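What the Laundry Numbers Leave Out

I have now read the Vastora results three times, and each time I like the method a little more and believe the headline a little less.

For those who missed it, the claim goes like this. A team led by Pacita Ocampo collected 908 short recordings of people tidying clothes in ordinary homes, using a gripper held in the hand and a camera looking down over the top of it. No robot was present for any of the collecting. The recordings were then used to train a policy called Manalo, which was put on a pair of arms in a test flat and told to pick up, straighten and fold. The summary says that it "generalises to unseen bedrooms". That phrase has been repeated everywhere since, usually by people selling something.

Let me be fair to the method first. Teaching by hand-held tool is a good idea. Driving a robot arm from a distance is slow and tiring, and the people who are good at it develop odd habits that end up in the data. Give someone a gripper on a handle and they move more or less like a person. You can also carry the thing up a flight of stairs, and I have never managed that with an arm on a base. If all you want is variety of rooms, beds and jumpers, I can't think of a cheaper way to get it.

My trouble starts with what the word "unseen" is being asked to carry. Clem Ngata, who ran the evaluation, lists the test rooms in an appendix. There were two. Two bedrooms, both in the same building, both with the bed pushed into a corner and the arms parked on the same side of it. The garments were new to the policy and so was the bedding. That is worth something, but a great many bedrooms are left over.

Then there is the matter of what counts as a success. Of 610 trials, the paper scores a trial as passed if the garment ends up "in a folded state" as judged by one person looking at a final photograph. I have folded jumpers that would pass that test and that my mother would have shaken out and done again. A heavy knit is especially forgiving, because it stays more or less where you drop it. A thin shirt doesn't, and shirts make up only 116 of the trials. Their pass rate is not given separately. I looked for it in the tables, then in the footnotes, then in the code.

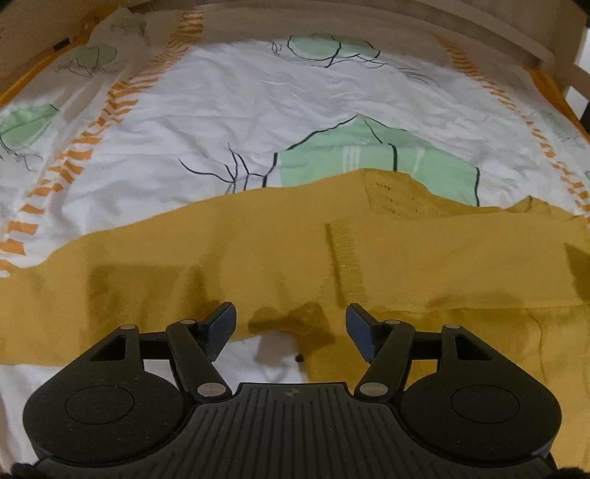 Page last changed: Sun 21 December

Consider a mustard-yellow knit lying crumpled across a patterned duvet, with the fingers open above it. A person holding the gripper knows a great deal at that point that never reaches the recording. They know which lump is likely to be a sleeve. They may have worn something like it. They can lean to one side and look, while the camera sees only what the camera sees. The policy gets the view and the motion that followed, and has to guess at everything in between. When it guesses well we say it has learned to fold. When it guesses badly we say the lighting was difficult.

Bedding makes this worse. A wrinkled duvet under a wrinkled garment is cloth on cloth, and a finger that goes a little too deep will take hold of both. Ocampo's team do mention this, in a single paragraph, under "other failures". I would have made it the main experiment. How often does the gripper pick up the thing underneath? Does it notice? Does it let go? Conall Ó Ceallaigh asked much the same in his comments on the draft, and the reply was that such cases were "excluded from the analysis where the garment could not be isolated". Well, quite. If I could exclude the days when the washing could not be isolated from the bed, my own record would be superb.

The Urkik comparison deserves a word too, as it is the part most often quoted. Urkik was trained on arm data, and Manalo beats it comfortably. But Urkik was built for folding on a flat table and was moved to a bed for this test with no further training. I don't know what we learn from its losing there. Jolene Stubbs has offered to retrain it on bed data and run the whole thing again in January, and I hope Vastora lends her the rooms.

None of this means the work is bad. I would sooner read an honest first attempt than another film of an arm folding the same grey towel – and most of the paper, once you get past the summary, is an honest first attempt. What I'd like is the shirt figures, a third bedroom in another building, and a second judge who dislikes sloppy folding. Until those turn up I'll go on calling it a promising way to collect recordings, and leave the unseen bedrooms to somebody who has been in more of them.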